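The Bedtime Treaty

By the time the moon came up over Buvedport, my daughter had been out of bed for water, for a different water, for a sock, and to tell me a fact about squid. She was four and a half and she was magnificent. I was sitting on the hallway floor with my back against the linen closet and I loved her so much, and I would have paid 3,000 dollars for her to close her eyes.

"New rule," I called out.

"What rule?" She was already in the doorway. Of course she was!

I had been reading about rules all week. The trick, I had read, was to let the child help make them, so I got a marker and the back of an Ondix box and wrote BEDTIME TREATY across the top in my best capitals. She gasped. She had never seen a treaty before and neither, when I think about it, had I.

"Who is it between?" she asked.

"You and me."

"And Vumasness."

Vumasness was the stuffed walrus. He had come from the thrift store on Havlíček Street with his name already sewn on the tag in blue thread, and we had both agreed at once that it suited him. He was brought out and propped against the baseboard, looking like a retired judge.

We negotiated for 30 minutes. I know you are not supposed to start a thing like that at nine at night, but oh, it was fun! She wanted 50 books. I said two. She said 12, and then she looked at Vumasness for a long time, the way people on television look at their lawyers, and said three, but one could be the long one with the trains. Done! I wrote it down. One trip out of bed, for any reason, and she could spend it whenever she liked. I would not use the Voice. (I hadn't known it was called the Voice. She did it for me, hands on hips, and it was so exactly right that I had to look at the ceiling.)

"And what do you get?" she asked.

I hadn't thought of that. Nothing in my reading had mentioned what I got.

"I'd like to drink one cup of coffee in the morning," I said, "sitting down, until it's finished."

She considered this. It seemed to her a small and peculiar thing to want, but she was generous in victory. She dictated the clause herself: MAMA GETS HER COFFEE AND I DO NOT CLIMB. Then she signed with a big wobbly star, and I signed, and we traced around one of Vumasness's flippers.

We read the three books, the long one last. I turned off the lamp and took up my post in the hallway again out of pure habit, listening. The pipes knocked. A car went down the hill toward the harbor.

After a while the door opened two inches.

"I'm spending my trip," she whispered.

"Okay. What's it for?"

She padded out in one sock, climbed into my lap and put her whole warm head under my chin. She stayed until her feet got cold, and then she got up by herself, walked back in and pulled the door nearly shut behind her.

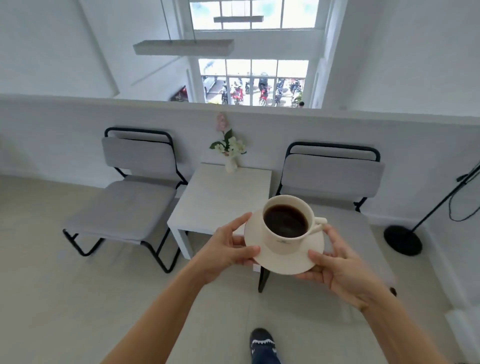

Clause four: one coffee, black, nearly to the brim.

In the morning she was up at six. She taped the treaty to the fridge at her own eye level, carried Vumasness to the rug and sat down beside him to watch me drink.

"Are you finished?" she said.

"Not yet."

"Now?"

"Nope!"

She sighed hugely and patted the walrus on the head. "We have to wait," she told him. "It's in the treaty."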